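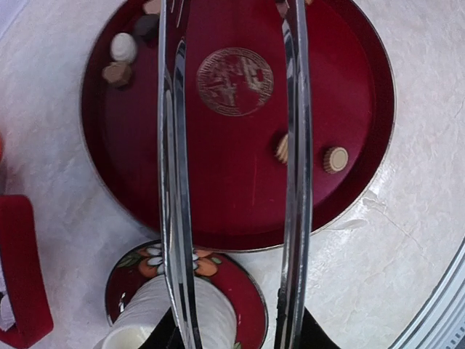 Workshop notebook, Erisau bench
4th October – entered by the bench team, Drillel
Reading time: 2 minutes

Purpose of entry: to record the working rules for small-object handling with glossy and polished props, as applied at the marble table. The rules replace the draft circulated in February and apply to all sessions under the Flisine project until further notice.

1. Surfaces. Glossy trays and glazed saucers are to be treated as finished surfaces. Fingers shall not be closed or dragged while in contact with a tray floor. The large red tray already carries a few faint scratches and one thin vertical scuff near the gold emblem. These are now entered on the prop sheet, so that any new mark can be told from the old ones.

2. Approach. The descent is to be made at reduced speed over the last 8 cm. Operators are to hold for 2 seconds above the piece before closing. The hold may not be shortened to save time.

3. Small pieces. Pebbles, hexagonal pieces and ridged caps are to be set out with enough clearance for both fingers to pass. Where one piece stands partly behind a finger in the wrist view, the operator shall shift the arm and look again before committing to a grasp. A grasp on a piece that is only partly visible is to be logged as a fault even if it succeeds.

4. Reflections. The chrome fingers pick up the red of the tray and the white of the marble along their length, and near the saucer the orange of the flower as well. Labellers have on occasion marked a reflection as an object. Any doubtful region is to be left unlabelled and referred to a second reader.

5. Cups. A cup lying at an angle on a saucer is not to be lifted by the rim. The Usmani guidance note allows this for metal cups only, and we see no reason to depart from it.

6. Limits. No more than 200 cycles between finger inspections. After 3 faults in one session, work stops and the layout is reset by hand.

Open points: whether the velvet box should stay within reach of the arm is undecided. It marks easily – the present view is that it should be moved further out. Matt finger sleeves have been requested and a delivery date is awaited. Rule 4 will need rewording if they are fitted.

Recent entries
Finger inspection: what to record
Prop sheet, revised columns
Usmani guidance note: points of difference
Resetting a layout by hand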